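# On the Keeping of Dry Goods: A Revised Household Practice

Readers of this blog will recall that the pantry was left unresolved in May. The shelves had been washed and relined, but the question of what should stand on them was deferred. I am now in a position to report on the matter.

The household has adopted one rule. Soft packages that have been opened are not returned to the shelf. Their contents are moved to a rigid container with a hinged lid, and the container is shelved with its label facing out. Romana Tichý, with whom I share the pantry, argued for clips instead. Clips were given a fair trial of 18 days, during which a pouch of oat flakes emptied itself behind the radiator.

Work of this kind belongs on a table, at a comfortable height, with nothing else on the surface.

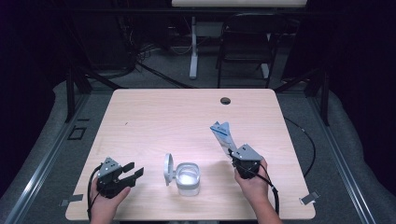
The container should be opened fully before the pouch is picked up. Attempting both at once leads to spills, particularly with fine powders. I also recommend checking the capacity beforehand. A container of 700 milliliters will not accept a large bag of sugar, whatever one may hope at the time, and the remainder must then go somewhere.

The lid deserves more attention than it generally receives. Crumbs and powder gather along the rim, and a lid that closes over them does not close well. Ours are washed by hand and left to dry overnight.

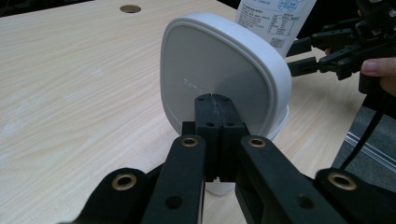

*The white lid, standing upright, with a printed package behind it.*

Ludmila Říha wrote to ask whether the original packaging should be kept. My position is that it should be kept until the relevant details have been copied to the label: the name of the product, the date of opening, and any preparation instructions. It may then be discarded. I make an exception for the pancake mix from the shop in Jurkham, whose instructions run to 11 steps and defeated my handwriting.

The table is wiped before the first package is opened and again after the last. A damp cloth is sufficient.

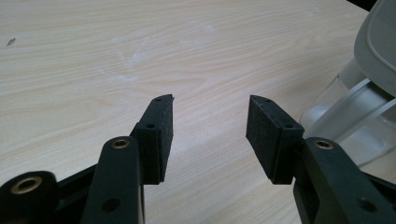 Stubborn marks on our table have responded to a second pass with a dry cloth — anything stronger dulls the finish, as I learned on the previous table.

There remains the matter of tall pouches. These stand upright when full and slump by stages as they are used, taking their neighbors with them. An unopened pouch may remain as it is, at the back of the lower shelf. Once opened, it is subject to the rule. 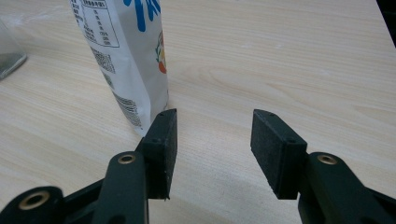 Zuzana Dvořáček has suggested that dried fruit be exempted on the grounds that it is finished too quickly to justify the washing up. I have accepted this for a period of 2 months, after which the exemption will be reviewed. The spice drawer has not yet been considered. Correspondence on that subject is welcome in the comments, and I would be especially glad to hear from anyone who has found a satisfactory place for bay leaves.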